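Notebook > Pay gap project > Entries

10 July 2020

Finally got through the second batch of survey forms on pay and promotion, the ones Suryani Majimbun brought back from Witia. We now have 1527 usable responses, and I'm pretty happy with that! I was afraid the question about second jobs would scare people off, but most of them filled it in (and a few wrote up the margins with extra stories, bless them).

What jumped out at me today: women in the Lubis group who trained the new hires, then watched those same hires get moved up past them. I keep reading that in different handwriting. Mireille Mansour thinks we should code it as its own category and I've come around to her view - it was getting lost under "no raise."

Still stuck on hours. The form asks for paid hours, and plenty of people put 40 when their comments clearly say they stay late or take work home. I don't want to fix their numbers for them. For now I'm leaving the figure alone and flagging the comment in the next column.

Poltatard crashed on me again while sorting by job title, so save often, everybody. Also "aide" and "assistant" are still being treated as two jobs. Mireille says she'll merge them, but I'd like to see the pay figures side by side before she does. 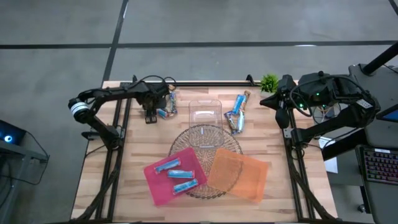

To do before October

- call back the two women who asked to be interviewed by phone
- ask Suryani if the Lubis forms went to night shift too
- redo the childcare table, split by race this time - I only split it by age, silly me
- find the consent sheets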